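Keeping Flies Out of the Kitchen

Most of the flies in a summer kitchen come in through the same two or three gaps and stay for the same two or three reasons. Sprays deal with the ones you have today. The steps below take an afternoon and cost very little.

Start with the trash. A can that looks clean often has a film of old juice under the liner. Take the liner out, wash the can with hot water and dish soap, and let it dry upside down. Put a folded sheet of newspaper in the bottom before the new liner goes in. In July, empty the can every evening even if it is half full.

Drains are next. The tiny flies that hover over the sink are usually drain flies or fruit flies, and a swatter is no use against either. Lift out the strainer and scrub the inside of the pipe as far down as a bottle brush will reach. Follow with a kettle of hot tap water. Do not pour boiling water into plastic pipe. Repeat for a week.

For house flies, a plain plastic swatter is still the best tool. Come in low and from behind, and use a flick of the wrist. Wash the swatter in soapy water after use and do not set it down where you prepare food. A piece of cardboard from a shipping box makes a good resting place and can go out with the recycling.

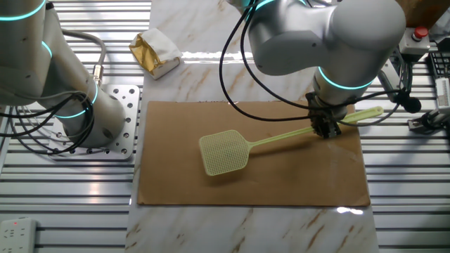
Prodromos Deligiannis writes that he gave up on swatters and runs a box fan across the kitchen doorway at supper time, and that flies will not cross a steady stream of air. A fan does help, especially over an outdoor table. Keep the cord away from the walkway.

Screens

Hold a flashlight behind each screen after dark and look for pinholes and loose corners. Small holes in fiberglass mesh can be closed with a dab of clear nail polish. Anything bigger than a pencil needs a patch cut an inch larger than the hole on every side. Stitch it on with fishing line.

If the mesh has pulled out of its groove, the rubber spline has probably shrunk. Buy new spline of the same thickness and roll it in from one corner. The hardware store in Brilley sells it by the foot. Take a short piece of the old one along to match.

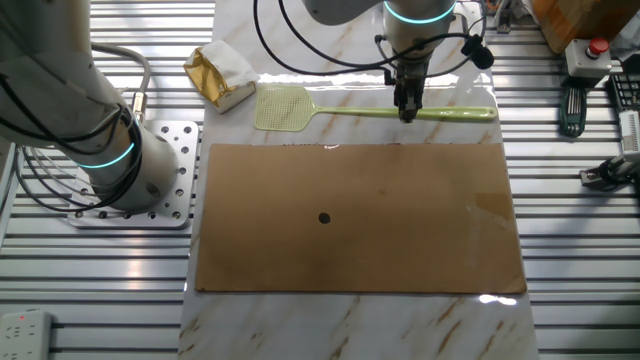

Does this work on the old wooden screens, the kind with no groove? Ours in Kistmont are stapled all the way around and the bottom rail is going soft.

Yes, with a change. Pry off the molding strip, pull the staples, and stretch new mesh from the top down. Staple every two inches and put the molding back. A soft bottom rail should be replaced first, or the staples will not hold.

Fruit fly trap

Put an inch of cider vinegar in a jar with one drop of dish soap. Cover with plastic wrap and poke a few holes with a toothpick. Change it every other day. Keep ripe fruit in the refrigerator while the trap is out.

Storing the swatter

Hang it on a nail by the back door, away from the stove. Plastic left near a burner warps, and a bent head will not land flat.
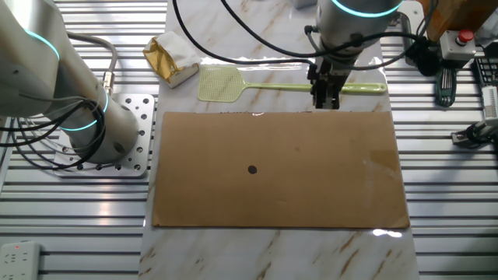

Plastic fly swatter with a square mesh head.

Check the weatherstripping under the back door as well. If daylight shows beneath it, a screw-on door sweep will close the gap. Cut it with a hacksaw, a little short of the door's width.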